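Wolline wrist camera kit: is the blur at close range a fault or a setting?
Community Help > Grippers and Vision > Wolline

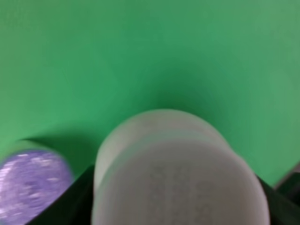 Wrist camera view with the gray cylinder between the fingers, green work surface.

Liesbeth Stevens
Our department is evaluating the Wolline wrist camera kit with the two-finger gripper for a small parts sorting station. The kit is on loan until the end of August, and I am required to submit a written recommendation before it is returned.

The attached view is typical of what we receive during the approach. The cylinder is heavily blurred and its upper outline appears doubled. The purple item at lower left is worse, with its highlights drawn out into horizontal streaks. At a standstill, and from farther back, the same camera gives a picture we consider acceptable. The exposure setting is on automatic, and the arm is running at 200 mm per second. We have logged 812 approaches to date.

I would be grateful for advice on two points. Is this a defect that should be reported to the supplier? If it is not, can it be corrected without purchasing the Zoltlow lighting package, which is quoted to us at $3,681?

Kastriot Nikolovski
I would not report this as a defect on the basis of one picture. Two separate effects may be present, and they should be tested separately.

The sideways streaks on the purple item are consistent with motion during the exposure. Set the exposure to manual, shorten it, and raise the gain to compensate. The picture will become grainier, but edges should be easier to locate. Please also repeat the approach at half speed with all other settings unchanged. If the streaks shorten, motion is confirmed.

The softness of the cylinder may be a matter of focus. With the arm fully stopped at the same distance, take another picture. If the cylinder remains soft, it is closer than the lens can resolve, and neither a shorter exposure nor additional lighting will help. In that case the usual practice is to take the measurement from farther back and complete the last part of the approach without the camera – provided the item does not move in the meantime.

I would postpone the lighting purchase until both tests are done. An ordinary lamp placed beside the station is sufficient for a trial. Should you write to the supplier afterward, include the stationary picture together with the moving one.

Cao
We had the same problem and changed to a Tumix camera. It was better for us, although our parts are larger. Check that the lens is clean.

Liesbeth Stevens
Thank you both. The lens was cleaned on Wednesday, before this series was recorded. I will carry out the stationary test first and post the pictures in this thread.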